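Chapter 3
Interior Linings: Stone, Timber and the Joints Between Them

3.1 Scope of the chapter

Chapter 2 dealt with the wall as a structure. The present chapter deals with what is fixed to its inner face. A lining carries no load from the building, but it has weight of its own, it moves with changes in temperature and damp, and it must be held in place for as long as the room is in use. Most failures of linings begin at the fixings or at the joints. The material itself is seldom at fault.

Two families of lining are treated here. Stone linings are made of thin slabs hung or bedded on a backing wall. Timber linings are made of boards or framed panels fixed to battens. The two are often found in one room, and the meeting of stone and timber is taken up in section 3.4.

The term "lining" is used throughout for the finished layer only. The wall behind it is called the backing, and any space between them is called the cavity. Older books, including Sandhu's handbook, use "facing" for both the layer and its fixings. That usage is not followed.
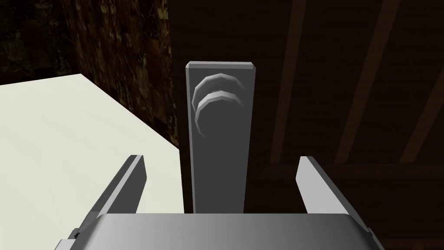
Figure 3.1 Dark wood panelling beside a pale, flat surface.

3.2 Stone linings

A slab lining is described by its thickness, its face size and its method of support. A slab 20 mm thick is common for indoor work. Thinner slabs are made, but they need a stiff backing glued to the rear face and should not be drilled at the edge.

Each slab is supported at its lower edge and restrained at its upper edge. The support carries the weight. The restraint stops the slab from tipping forward and must allow slight upward movement. Where a restraint is packed tight with mortar it acts as a second support, and the slab may crack on a line between the two. Ahuja's survey of public halls in Ivavport found this fault in more rooms than any other.

Joints between slabs are made 2 mm wide when filled with a hard grout and 3 mm wide when filled with a flexible sealant.
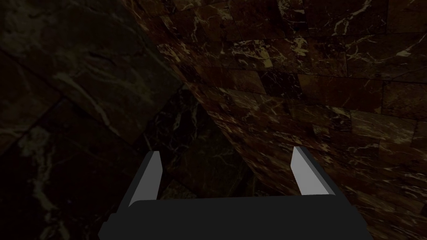
The choice of filler depends chiefly on the backing. A brick backing that has dried out fully will move very little, and a hard grout is suitable. A new concrete backing goes on shrinking for years, and a flexible filler should be used on every vertical joint. In both cases the horizontal joint at floor level is left free of grout and closed with sealant.

Polished dark stone calls for extra care in setting out. Small differences in level between neighbouring slabs throw visible breaks across a reflection, even where the same differences would pass unnoticed in a honed or sawn finish. Veined stone should be laid out dry on the floor, numbered on the back and approved before fixing starts. 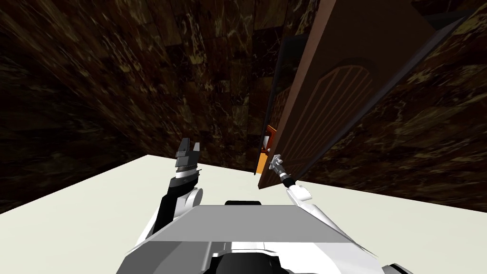
3.3 Timber linings

Timber moves across the grain far more than along it. A framed panel deals with this by letting the panel float in a groove cut in the frame. The panel is never glued into the groove. Boards fixed directly to battens are nailed or screwed on one edge only, the other edge being held by the tongue of the next board.

The timber should be stored in the room where it will be used, with the heating at its normal setting, until its moisture content is steady. At the Hurnville assembly rooms the boards were fixed in January, straight from an unheated shed, and open joints appeared before the spring.

3.4 Openings

An opening interrupts the lining and brings at least two materials together. In a stone-lined room the door frame is normally of timber, and the frame must be fixed to the backing. It must not be fixed to the slabs.
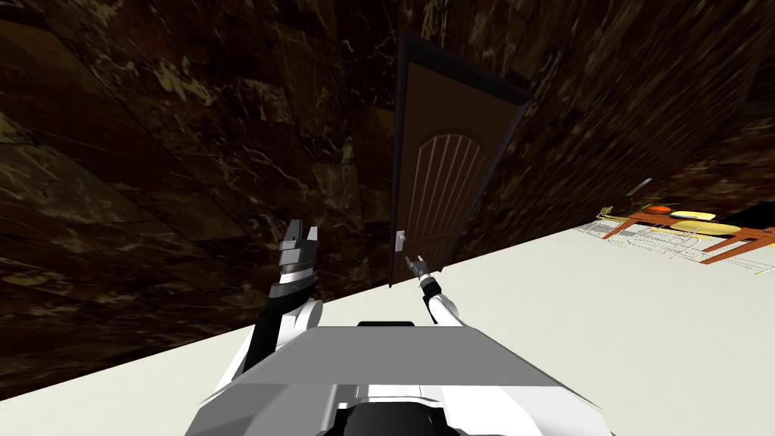
The gap between frame and slab may be dealt with in either of two ways. In the first, the frame stands forward of the stone and a moulding covers the gap. In the second, the frame is set flush and the gap is left open as a narrow shadow line, which demands a true edge on both materials. Sanna recommends the first for all repair work, on the grounds that the backing in an old building is seldom plumb.

Worked calculations for slab weight and fixing loads, based on the Cultmont library, follow in section 3.5. Readers who have not met the idea of a restraint fixing before should look again at the notes on wall ties in Chapter 2.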